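Über uns

Lesezeit: 4 Minuten

Tomgate baut Funksensoren für Räume, in denen sich viele Menschen aufhalten, und betreibt die Software, die deren Messwerte sammelt. Unsere Kunden sind Messehallen, Bibliotheken, Hochschulen und einige Stadtverwaltungen. Gemessen werden Temperatur, Luftfeuchte, CO2 und Schallpegel. Kameras und Mikrofonaufzeichnungen gehören nicht zum Angebot, und Geräte von Besuchern werden von unseren Sensoren nicht erfasst.

Der Firmensitz ist in Gerkport, im ersten Stock über einer ehemaligen Druckerei. Entwicklung, Lager und Reparatur liegen auf derselben Etage. Wer ein defektes Gerät einschickt, bekommt es von den Leuten zurück, die es auch gebaut haben.

Wie es angefangen hat

Gegründet wurde die Firma von Natnael Alemayehu und Mogens Kragh. Die beiden hatten vorher bei einem Dienstleister für Konferenztechnik gearbeitet und dort vor allem WLAN in Hallen aufgebaut. Bei einer Fachtagung im November fiel in einem der Säle die Lüftung aus, was erst auffiel, als die Vorträge schon liefen und sich Teilnehmer über Kopfschmerzen beklagten. Natnael Alemayehu lötete danach ein paar Sensoren zusammen und hängte sie bei der nächsten Veranstaltung probeweise an die Access Points. Der Hallenbetreiber wollte die Geräte behalten. Er wurde der erste Kunde und ist es bis heute.
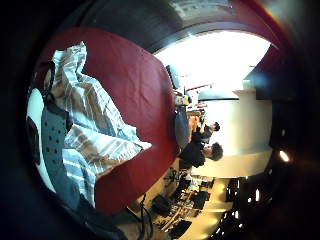
Tuch mit Streifen auf dunkelrotem Stoff

Aus den gelöteten Platinen ist der Troncoso geworden, unser Standardsensor. Er läuft mit zwei handelsüblichen Batterien, wird geschraubt oder geklebt und sendet alle 60 Sekunden einen Messwert. Das Gehäuse lässt sich mit einem normalen Schraubendreher öffnen. Ersatzteile halten wir auch für die älteren Baureihen vor, mit Ausnahme der allerersten Serie, deren Funkmodul nicht mehr hergestellt wird. Für diese Geräte bieten wir einen Umtausch an.

Zurzeit sind über 3000 Troncoso im Einsatz. Die größte Einzelinstallation umfasst 1102 Geräte auf einem Messegelände mit mehreren Hallen und einem Kongressbau. Die meisten Kunden sind deutlich kleiner. Eine Stadtteilbibliothek kommt oft mit sechs oder sieben Sensoren aus.

Was mit den Daten geschieht

Die Messwerte laufen in Plestuvura zusammen, unserer Auswertungssoftware. Sie kann auf einem Server des Kunden installiert oder von uns betrieben werden. Der Funktionsumfang ist in beiden Fällen gleich. Haustechniker sehen darin die aktuellen Werte je Raum, können Grenzwerte festlegen und sich benachrichtigen lassen. Für Veranstalter gibt es eine vereinfachte Ansicht, die man auch auf einem Bildschirm im Foyer zeigen kann.

Einige Kunden veröffentlichen ihre Messreihen. Wir unterstützen das mit einem Export in offene Formate und einer Beschreibung der Felder. Vor der Veröffentlichung werden die Werte auf längere Zeiträume gemittelt — bei kleinen Besprechungsräumen ließe sich sonst ablesen, wann jemand anwesend war. Die Rohdaten gehören in jedem Fall dem Kunden. Nach Vertragsende löschen wir unsere Kopie und bestätigen das schriftlich.

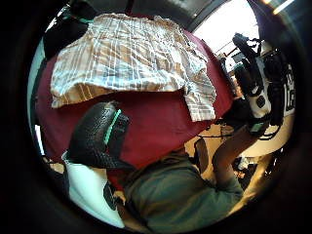 Kariertes Tuch auf dunkelroter Fläche

Wer bei uns arbeitet

Mogens Kragh leitet die Hardwareentwicklung und kümmert sich um die Zulassungen. Natnael Alemayehu ist für Plestuvura zuständig und hält den Kontakt zu den Hochschulen, mit denen wir bei der Kalibrierung der CO2-Sensoren zusammenarbeiten. Dazu kommen Kolleginnen und Kollegen in Softwareentwicklung, Fertigung, Montage und Kundendienst. Einen eigenen Vertrieb haben wir nicht. Anfragen landen bei der Technik, und wer sie beantwortet, betreut in der Regel auch das Projekt.

Wir bilden Elektroniker für Geräte und Systeme aus. Auszubildende durchlaufen alle Bereiche und fahren im zweiten Lehrjahr mit zur Montage. Praktika sind nach Absprache möglich, am besten ab vier Wochen Dauer.

Montage und Betreuung

Vor jeder Installation sehen wir uns das Gebäude an oder lassen uns Pläne schicken. Stahlbeton, bedampfte Scheiben und mobile Trennwände machen beim Funk am meisten Ärger, und gerade Trennwände stehen selten im Plan.
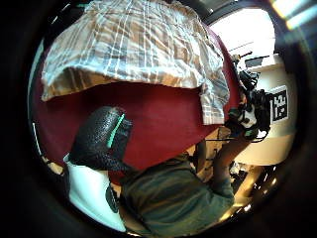
Bei laufendem Betrieb montieren wir abends oder am frühen Morgen, meist ab 5 Uhr. Danach folgt eine Probephase von vier Wochen, in der wir Standorte noch kostenlos verändern. Bisher haben wir 123 Gebäude auf diese Weise ausgestattet. In den älteren davon waren wir mehrmals, meist nach Umbauten.

Der Kundendienst ist werktags von 7 bis 17 Uhr erreichbar. Während großer Veranstaltungen richten wir auf Wunsch eine Bereitschaft ein, die vorher gebucht werden muss. Für Fragen zur Einrichtung von Plestuvura gibt es außerdem ein Handbuch, das auch ohne Kundenkonto gelesen werden kann.

Kommentare (3)

hallentechnik_nord
Gibt es den Troncoso inzwischen auch mit Netzteil? Bei uns hängen die Geräte unter der Decke und für jeden Batteriewechsel muss der Steiger her.

Tomgate Kundendienst
Ja, es gibt eine Variante mit 24-Volt-Anschluss. Vorhandene Geräte können wir in der Werkstatt umrüsten. Bitte bei der Anfrage die Seriennummer angeben.

B. aus der Bücherei
Wir haben die Sensoren seit zwei Wintern im Lesesaal, laufen gut. Die Foyer-Ansicht hätte ich gern mit größerer Schrift.

Kontakt | Impressum | Datenschutz | © Tomgate, Gerkport | Nach oben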